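Gindar Kitchen Arm – Progress Report for February
Prepared for the Clerotard small builds fund

We use cookies to keep you signed in and to count visits. Accept all | Manage settings

It has been a really good month in the workshop! The simulated kitchen is running, the wrist view works, and we have finally stopped arguing about finger shape (mostly). This report covers what we did, where your money went and what we'd like to do before the next one.
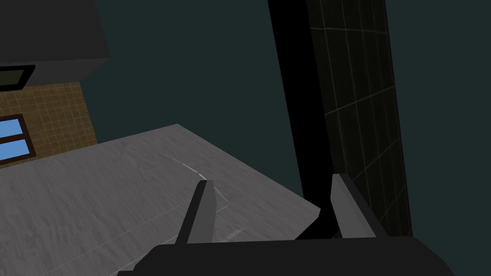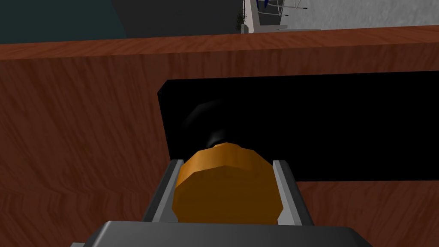
Wrist views from the simulated kitchen.

When we applied, we said we would not let the arm near a real kitchen until it had spent a good while in a pretend one, and we have stuck to that. The physical arm, Gindar, is still bolted to the bench at the back of the shared workshop. Everything it will be asked to do gets tried in the simulator first, through the same wrist view we plan to use on the bench. Setting that up took most of the first half of the month. The placement of the viewpoint matters more than we expected: too far forward and you lose the fingertips, too far back and the gripper body hides half of whatever you are trying to pick up. We moved it 17 times before everyone was happy, and I would still like it a touch higher.

Our control software, Sterkar, now opens and closes the fingers, stops on contact and writes a log of every run. The stop on contact is the part I'm most pleased with. In January it simply drove the fingers until they reached a fixed width, so anything a little bigger than planned got squeezed hard and anything smaller fell out. Now it closes until it feels something, holds, and waits. It sounds like a small thing, but it made all the later work so much easier!

We ran 200 grasp trials on simple shapes and kept every log. Most of the failures came from approaching at an angle, so that one finger arrived before the other and nudged the object away. Sterkar now squares up the wrist before the last part of the approach. We have not repeated the full set with that change yet – it is first on the list for next month.

On the hardware side, the new finger mounts are printed and fitted. The first pair cracked at the screw holes, the second pair is thicker there and has been fine. The wrist cable still catches when the arm folds all the way back, and for now we have put a limit in software so it can't fold that far. A proper cable guide is drawn up but not printed.

Money: of this month's payment we spent $200 on two replacement motors and the power supply. Filament, screws and connectors came out of the workshop's own shelf, so there is nothing to claim for those. We have not touched the amount set aside for the second arm.

We also had 4 open evenings, starting at 7 p.m., where other workshop members could drive the simulated gripper themselves. People loved it, and they found two bugs we had walked straight past. One was a crash when you pressed open and close together. The other was a reversed left and right in the menu, which we had all quietly gotten used to.

Next month:
Repeat the grasp trials with the squared-up approach
Print and fit the cable guide
Move Sterkar's logs over to Lý, our little viewer for playing runs back
Try the first slow pick on the bench, with soft foam blocks

One request. We would like to shift part of the travel line over to spare motors, as we won't be going to the spring meetup after all. The total stays the same. If that is all right with you, a short note back is enough and we will update the budget sheet.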